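How to Patch and Repaint a Kitchen Wall Without Losing Your Whole Weekend

2019-01-14

I put off painting my kitchen for two years. The wall behind the counter had screw holes from an old spice rack, a greasy patch near the stove, and a color the last owner must have loved (it looked like canned peas). When I finally did it, the painting part was easy. The prep is what took all my time, so most of this page is prep!

What I used

A 6 inch putty knife, a small tub of lightweight spackle, a sanding sponge, dish soap, a bucket, painter's tape, an angled brush, a short roller, primer and one gallon of paint. My paint was Mollarik satin in a plain white. The whole shopping trip came to 37 dollars, but I already had the brush and the bucket, and the paint was on clearance at Flanden, so yours may run higher.

Clear and wash

Take everything off the counter. Everything – even the toaster you think you can work around. I thought I could work around mine and I was picking white specks off it until July.

Then wash the wall. Kitchen walls hold more grease than you'd guess, and paint slides right off it. Warm water and a good squirt of dish soap did most of mine, and I went over the stove end twice. Rinse with a clean rag and leave it overnight if you can stand to.

Outlets

Turn off the power to the kitchen at the breaker and check each outlet with a tester before you touch it. Take the cover plates off and tape the screws to the back of each plate. Put a strip of tape over the outlet itself so no paint gets in the slots. I know people who tape around the plate and leave it on, and you can always tell. The roller leaves a little ridge there, and the first time you pull the plate off you take a chip of paint with it.

Fill the holes

Scrape off anything that sticks up around the hole first. Load a bit of spackle on the corner of the knife, press it in, then pull the knife flat across the wall to clean up. Small nail holes need one pass. My spice rack holes were deep and needed two, with a couple of hours between them. The spackle shrinks as it dries, so leave it slightly proud and sand it back.

For sanding I started with something too rough and scratched up the wall all around the patch. Use 200 or finer for the last go and keep your hand light. Run your palm over it with your eyes closed. If you can feel the patch, you'll see it later when the light comes in sideways.

Prime

Please don't skip this one. Bare spackle soaks up paint and leaves dull spots (I have a hallway that proves it). I primed the patches, let them dry, and then primed the entire wall because of the pea color.

Paint

Cut in first with the angled brush, along the ceiling, down the corners and just above the counter. Work in stretches you can reach comfortably and roll each one while the brushed edge is still wet. Roll in a loose W, then fill it in without pressing hard. When the roller starts to sound sticky, it wants more paint.

I left 8 hours between coats. The can said less, but my kitchen is cold in winter and the first coat still felt tacky at lunchtime. Two coats covered it.

Pull the tape while the last coat is a little soft, slowly, back on itself at an angle. If it starts lifting paint, score the edge with a sharp knife and keep going. Wait until the wall is properly dry before the cover plates go back on, and only then turn the power on again. Snug on those screws is plenty, by the way – I cracked one plate by overdoing it.

Keep whatever paint is left in a small jar with the color name on the lid. I've used mine for touch-ups twice already, both times after moving a chair.
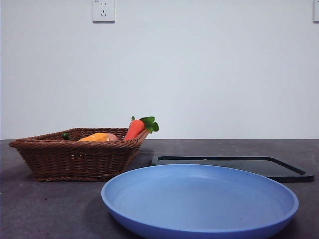

Escobar
Home projects writer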